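**Cuaderno de taller, conservación de ropa y textil doméstico**
10 de agosto de 2019

Sigo con lo del dormitorio de la casa Culer. Ayer cerramos el inventario de la ropa de invierno y hoy tocaba probar el orden de plegado antes de decidir cómo guardamos todo en el armario. Presentes: Reshma Matlala, Nkrumah Antwi y yo. Zuweira Darko llegó a media mañana con las bolsas de algodón y se quedó hasta la hora de comer.

Pendiente de la última entrada: lavar las fundas de almohada a mano y dejar secar el punto en horizontal. Las fundas están hechas. El punto lo puso Nkrumah sobre toallas en la galería, le dio la vuelta dos veces y lo dio por seco esta mañana a las nueve. Lo pesé antes y después por curiosidad, pero la báscula de cocina no es fiable por encima del kilo y no apunto el dato.

### Plegado

Trabajamos encima de la cama. La mesa del taller es más cómoda para la espalda pero se queda corta para las prendas grandes, y Reshma prefiere tener la colcha debajo porque no engancha. Yo habría puesto una sábana vieja encima. Queda anotado para la próxima vez.

Método que hemos seguido con las prendas de punto:

1. Extender boca abajo, mangas abiertas.
2. Alisar con la palma desde el centro. Sin tirar del elástico.
3. Doblar las mangas hacia dentro, una sobre otra, sin marcar.
4. Un solo doblez por la mitad, ancho. Si hace falta otro, se rellena el pliegue con papel de seda.

Con el tejido plano (camisas, pantalones) hacemos rectángulo y ya está. Los pantalones por la costura, las camisas abrochadas hasta el segundo botón. No merece la pena afinar más en esta fase porque casi todo se va a volver a abrir para el etiquetado.

Discusión con Nkrumah sobre si el punto va debajo o encima de la pila. Él lo pone debajo porque hace de base y la pila no resbala. Mi objeción es el peso: una pila de cuatro o cinco piezas aplasta el canalé en un par de semanas, lo vimos con los jerséis de Boateng el año pasado. Para dejarlo un rato en la cama da igual. Para el armario acordamos punto encima siempre, y máximo tres piezas por pila.
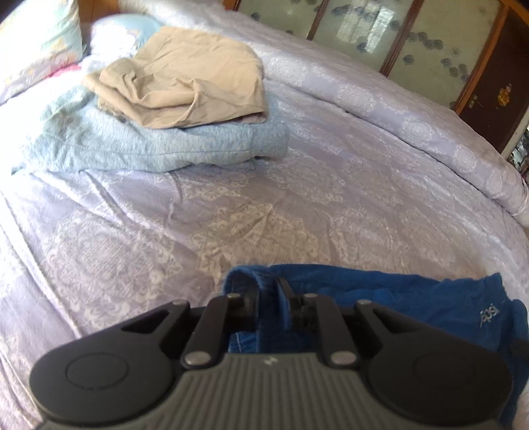 ¿Se puede guardar una prenda de punto colgada si no hay sitio en las baldas?

Conviene evitarlo: el propio peso alarga los hombros y el bajo, y en una lana gruesa la deformación se nota en pocos días. Si no queda otro remedio, se dobla por la mitad a lo largo y se pasa por encima de la barra de una percha ancha, con papel de seda entre la percha y el tejido.

Esto último lo copio tal cual en la hoja que vamos a dejar a la familia, porque ya lo han preguntado dos veces.

### Colcha

La colcha lavanda con los medallones blancos la dejamos para el final. Es acolchada, con el borde grueso, y doblada en cuatro ocupa una balda entera. Opciones que salieron:

- Bolsa de vacío. Descartada. El relleno no recupera bien y las arrugas quedan marcadas en el estampado.
- Enrollada en tubo de cartón. Reshma tiene un tubo de 169 cm de una alfombra. Habría que forrarlo con papel sin ácido y buscarle sitio en horizontal, que en esa habitación no hay.
- Doblada en tres, floja, dentro de una funda de algodón, en la balda alta. Es lo que haremos.

Los dibujos claros tienen mucho detalle y me preocupaba que el estampado fuera de los que se agrietan por el doblez. Probé en una esquina, por el revés, con el dedo y un paño blanco húmedo. No suelta color y no noto película en la superficie. Me quedo más tranquilo, aunque en tres meses habría que abrirla y cambiar las líneas de pliegue.

Falta decidir si se lava antes. Zuweira dice que sí, en la lavandería de la esquina, tambor grande, 30 grados y sin centrifugado fuerte. Yo la airearía y nada más. Lo dejamos abierto hasta hablar con la familia, que es la que la usa.

### Armario

El armario tiene marco de madera y paneles de vidrio esmerilado con flores en azul grisáceo. Bonito, pero para guardar textil el vidrio es un problema: pasa luz. Puse una tira de lana azul de control en la balda de la derecha el día 1 de este mes y otra igual en un cajón cerrado de la cómoda. Hoy las he comparado por primera vez. Diferencia apenas perceptible. Nkrumah no la ve, Reshma sí. Sigo con la prueba hasta finales de agosto.

Mientras tanto, tres medidas sencillas:

Los colores claros y los tintes delicados van detrás, contra el fondo. Delante de cada pila, un paño de algodón crudo colgado de la balda superior con chinchetas de tapicero, por dentro, sin tocar el vidrio. Y la cortina de la ventana medio corrida en las horas de sol fuerte, si se acuerdan.

Medí las baldas. 48 cm de fondo útil, que da para el rectángulo estándar con holgura. La balda baja está algo combada en el centro y no quiero cargarla. Pantelis Mitsotakis-Vlachou, del taller de ebanistería Brasevwood, pasará a mirarla. Por teléfono me dijo que si es solo la balda se le da la vuelta y listo, y que si cede el soporte ya es otra cosa. No tocar hasta que venga.

Las bisagras van bien. Una de las puertas roza abajo al cerrar, hay que levantarla un poco con la mano. Se lo digo también a Pantelis.

Humedad dentro del armario con las puertas cerradas: la sonda Torby se quedó sin pila a mitad de la noche y solo tengo lectura hasta las dos. Hasta ahí, estable. Repetir con pilas nuevas. Están en el cajón de las agujas, no sé quién las puso ahí.

### Fundas y almohadas

Las fundas de las almohadas han salido bien del lavado a mano. La de flores en tonos pastel era la que más dudas daba por el rosa, que en otras piezas parecidas se corre. Agua fría, jabón neutro, 15 minutos sin frotar, dos aclarados. El agua salió limpia desde el primero. La celeste, igual, sin incidencias.

Las almohadas en sí no entran en el encargo. Zuweira propuso ponerles una segunda funda lisa por debajo de la estampada y me parece buena idea, barata y fácil de lavar. Hay tela de sobra del rollo blanco que compramos en julio.

### Etiquetado

Quedan 9 prendas sin número. Las dejamos aparte para no mezclarlas con lo ya registrado. La etiqueta va en cinta de algodón, rotulada con tinta permanente y cosida con dos puntadas flojas en la costura lateral interior. Nada de alfileres ni de imperdibles, ni aunque sea para un rato. Lo repito porque la semana pasada encontré uno oxidado en el bajo de una falda y la marca ya no sale.

Mohammed-Awal Yakubu pidió que en la ficha de cada prenda conste también el estado del hilo en las costuras vistas, además del tejido. Es más trabajo, pero tiene razón: en los pantalones el tejido suele estar perfecto y lo que falla es la costura. He añadido una línea a la ficha. Las que ya están hechas se completan cuando vuelvan a pasar por la mesa, no hace falta abrirlas todas a propósito.

Nkrumah escribe las fichas a lápiz y Reshma las pasa a limpio. Si cambiamos el orden se nos acumulan, ya lo hemos comprobado.

### Polilla

Revisión con linterna de las juntas del armario y de la parte de atrás del cabecero. No hay capullos ni restos. Las trampas adhesivas siguen vacías. El saquito de lavanda que había en la balda alta estaba seco del todo y no olía a nada, lo he retirado. La familia quiere poner otro. Por mí que lo pongan, siempre que no toque la ropa directamente, porque el aceite mancha.

No vamos a usar bolas de naftalina. Lo pongo por escrito porque Zuweira encontró una caja en el altillo y preguntó. La caja se la llevan ellos al punto limpio.

### Material gastado

Papel de seda, casi un paquete. Cinta de algodón, queda medio rollo. Bolsas grandes, todas usadas menos dos. Tinta, bien. Hay que pedir papel antes de empezar con los abrigos, que se lo comen: cada manga lleva su relleno y cada hombro también.

### Para la próxima sesión

- Pilas para la sonda y noche completa de lectura.
- Llamar a Pantelis para confirmar hora. Prefiere por la mañana.
- Sábana vieja para poner sobre la cama antes de plegar.
- Terminar las etiquetas.
- Preguntar a la familia por el lavado de la colcha y por los abrigos del pasillo, que no está claro si entran.
- Coser los paños de dentro del armario. Reshma tiene la máquina hasta el viernes de la otra semana, luego se la lleva su hermana.

Nota al margen de Reshma, que transcribo: el doblez ancho del punto queda mejor si se deja reposar la prenda abierta unos minutos después de alisarla. Lo probamos con dos y le doy la razón, el canalé se recoge solo. Lo meto como paso 2 bis.

Recogimos a las seis y media. La llave se la quedó Nkrumah.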